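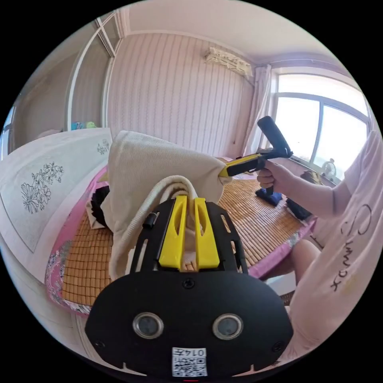 Garment steaming is a method of removing creases from clothing and household textiles by means of hot water vapour. It is used in homes, shops and theatres, either in place of ironing or as a finish after it. The vapour relaxes the fibres, which then settle under their own weight or under a light pull from the hand.

Equipment
Domestic steamers fall into two groups. Upright models have a floor-standing tank, a hose and a pole on which the garment hangs. Handheld models carry the water in or near the handle and are emptied more quickly. The Porel and Casero handheld types both heat in under 90 seconds, and the larger Casero tank gives 6 minutes of continuous steam. The Prondetti upright, introduced in October, runs for 31 minutes on one filling.

Method
A garment is usually steamed on a hanger, with the lower hem held taut. Where no rail is available, the work may be done on a bed or table, the cloth being lifted clear of the surface so that vapour can pass through it. A woven bamboo mat, of the sort laid over bedding in warm weather, may serve as a base, although prolonged steam in one place can mark it. The free hand is kept away from the nozzle, and the cloth is moved along in short stages.

Knitted fabrics
Knits are often steamed in preference to being ironed, as the weight of an iron flattens the stitches. Wool and wool blends are treated with the nozzle held slightly off the surface. Cotton knits will bear direct contact. Ribbed cuffs and hems should not be stretched while warm, and the garment is left flat until cool before it is folded.

Limitations
Steam does not produce a sharp crease and is poorly suited to pleats or heavy linen. Waxed cloth, suede and some plastics are damaged by it. In hard-water districts the nozzle requires regular descaling.

See also
Ironing
Clothes airer
Ogola press

Last revised 12/2/24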